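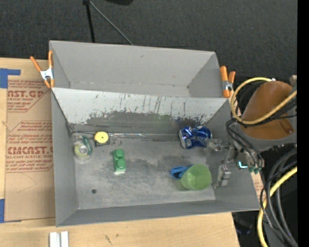 Bin picking at the shared workshop, post 1

Starting a thread for the build so I stop answering the same questions in four different places. The job is simple to say: pick odds and ends out of a metal bin, one at a time, and put them somewhere else. Arm with a two-finger gripper, a bin, a table. I'm calling the whole thing Zokum.

2/
The bin is held with spring clamps on the top edge, the kind with orange grips. I had planned proper brackets. The clamps went on for one evening in November and I've stopped thinking about brackets.

3/
Current set of objects: tape dispenser, tape measure, green toy brick, crushed blue can, translucent green cup, blue plastic clamp thing. All from the workshop or the recycling. I want stuff that's awkward in different ways, and a dented can is about as awkward as it gets for the price.

4/
The slope at the back of the bin matters more than I expected. Anything that ends up against the bottom of it is harder to get a finger behind. I now score those picks separately in the log. The open floor in the middle is the easy zone.

5/
Numbers so far, for those who asked. 1746 attempts logged since I fixed the homing problem. The last 266 are on the new grasp planner, which is a small program I call Kila. I'm not posting a success rate until both planners have had the same objects for the same number of tries.

6/
Clear plastic is the worst. The depth reading goes straight through it or comes back as noise. For the tape dispenser I'm aiming at the roll and ignoring the plastic around it. Crude, but it's a starting point.

7/
Cables. The yellow one has a big loop in it by the arm and I've left plenty of slack on purpose. My first routing was short and neat and it pulled a connector out when the wrist turned. If you're building one of these, run the arm to every corner of the bin by hand before you tie anything down.

8/
Selorm Adjei asked why there's acrylic sheet under part of the bin. It's cast sheet with the paper still on. Peel it when you're ready to use it and no sooner – it scratches if you look at it.

9/
Software is Ridik for the motion side, on an old desktop under the bench. It plans a path in almost 50 milliseconds, so the planner isn't the slow part. The slow part is me being careful with the speed limit near the bin walls. There are enough scratches on that metal already.

10/
Someone asked about cost. I'm not going to add it up. The arm was second-hand from Charbonneau, the objects were free, and the clamps were in a drawer.

11/
Next job is getting the cup and the blue clamp apart when one is lying on the other. At the moment Kila treats them as a single lump and goes for the middle. I'm going to try a small sideways push first, then take another look before closing the fingers.

12/
Will add to this thread once the push move is in. If you've got a good way of picking up clear plastic, reply here and I'll try it on the dispenser.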